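Section 8: Running the Hands-On Table at an Open Day

I wrote this section after our open house at Pleston on 17th April, when I had the Stekau arm to myself for most of the afternoon and learned plenty I wish I'd had on paper that morning. If you've already been through the install pages, you know how to get the arm moving. What follows is for the day when strangers want to watch it move, and then want a turn (they always want a turn!).

Before the doors open

1. Clamp the base to the table, then lean on it. If it shifts at all, clamp it again. I lean on mine with both hands and most of my weight.

2. Tape a line on the floor for visitors to stand behind. Latrice Castellanos uses bright tape and puts it farther back than you'd think you need, and I've come around to her way of doing it.

3. Load the Flokalari demo profile. It runs slower than the normal one, so people get to see the fingers close, and you get time to reach the stop button.

4. Put the stop button on your side of the table, where your hand already is.

5. Wipe the wrist camera with a dry cloth. No spray, please.

Caution: Don't let anyone reach over the arm while it's powered, even when it looks parked. It can be holding position and still have a move waiting in the queue.

Picking what goes on the table

I like a messy mix. Hard blocks are easy, and visitors get bored with them fast. Soft things fold and slide and bunch up, and that's when folks start leaning in and giving advice. Cloth is my favorite. Anything shiny or very pale can be tough on the wrist camera, so try it ahead of time under the lights you'll really be using.

Note: Skip anything with long loose strings. Aníbal Moreira spent his whole lunch break picking yarn out of a finger joint back in July, and he still brings it up.

Letting a visitor drive

6. Hand over the Cuadros controller with the speed dial all the way down.

7. Have them open and close the fingers 2 times in empty air before they go near anything. It settles the nerves, theirs and mine.

8. Turn the side monitor so the driver can see it. It shows the wrist view, and it takes some getting used to, what with everything being so close and so big.

Wrist view, with the fingers coming up from the bottom:

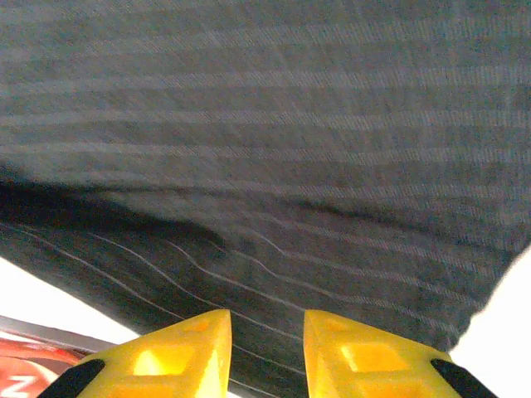
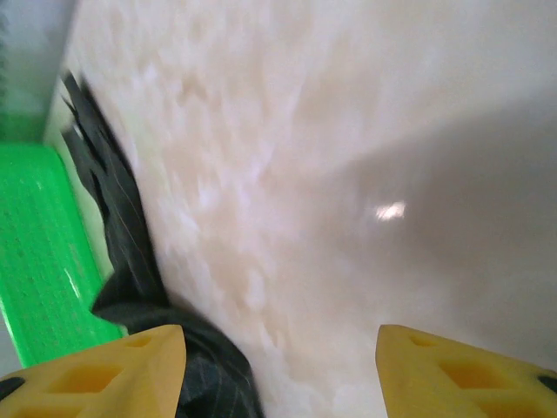 9. Tell the driver to come in slowly and stop a little short. Most first-timers look back and forth between the monitor and the arm, and that's fine, but ask them to let go of the stick while they do it.

10. When they're happy with the spot, have them close the fingers with short taps on the trigger. A long squeeze works too, it just tends to end with a lot more cloth than they were after.

11. Lift straight up before moving sideways. If the load starts swinging, wait it out.

Caution: If the fingers close on something stiff and the motor starts to whine, open them right away. Don't try to power through it.

If the monitor freezes

It happened to me with a full crowd, of course. Press stop, take the controller back, and unplug the camera cable at the table end only. Leave the wrist end alone, that connector is fussy. Plug it back in, wait for the little chime, and check that the view moves when you nudge the arm. If it's still frozen, restart the monitor and chat with people while it boots. I got some of my best questions of the day standing there with a blank screen.

Packing up

12. Park the arm using the menu, not by hand.

13. Switch off at the base, then at the wall.

14. Check the finger pads for lint and peel off whatever you find. Put the spare pads back in the lid pocket, where the next person will look for them.

Section 9 covers replacing the pads.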